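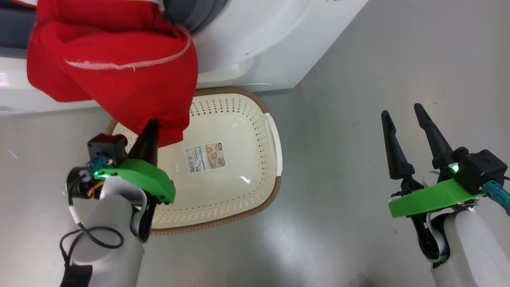

Red garment, cream basket, white washer.

Tassanee Thongsuk and Daranee Chuensuk, who have spent most of a decade singing the same choruses into the same microphone, are now communicating through their lawyers and, when the lawyers are at lunch, through Instagram.

The pair front Kongkaew, the synth duo whose third album went out on Cistidmont in June to warm reviews and a smaller number of warm bodies. According to a filing made public on 25/11/2020, Thongsuk wants a bigger share of the single "Plain Weather." She says she wrote the verses, the bridge and the bit at the end where everybody hums. Chuensuk says she wrote the hum.

It would be easy to laugh at a lawsuit over a hum, and we did, but then we played the song again. The hum is the good part. It is also the part that Gason, the mattress company, licensed for a commercial in which a man falls asleep in a canoe. Neither side will say what Gason paid. The filing does say that the first royalty check came to $3,885, which went to Chuensuk in full, and that she replied to a text asking about it with a thumbs-up.

Things got louder after that. Chuensuk posted an old rehearsal clip in which Thongsuk can be heard asking, "Do we need the humming?" It was down again by morning. Thongsuk answered with a screenshot of a lyric sheet, the word "hum" written in the margin in what she says is her own handwriting. Fans who had never before shown any interest in penmanship spent the night comparing it to signed posters.

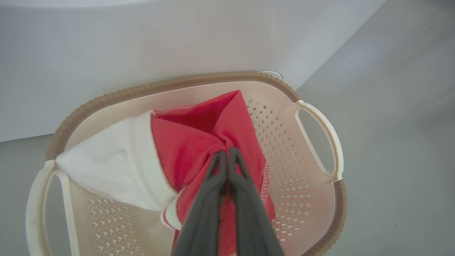

Issue 200 | Page 3

Cistidmont, for its part, put out a statement saying that it "loves both artists equally," the sort of thing a parent says shortly before selling the house. The label has not said whether a fourth album is still coming. A person who has worked on the sessions tells us there are five finished tracks and that the two singers recorded their parts on different days, using different doors.

Then there is the Plullstead show. The livestream from the old theater was supposed to be a reunion of sorts, with up to 200 fans on a video wall behind the stage at $50 a head. Tickets are still on sale as we write. So is the T-shirt, which has both of their faces on it, looking in the same direction – a detail the design team may want to revisit.

We asked both camps if the show is going ahead. Thongsuk's manager said yes. Chuensuk's manager said to ask Thongsuk's manager. The set list we were sent closes with "Plain Weather," and next to the title someone has typed "(instrumental?)".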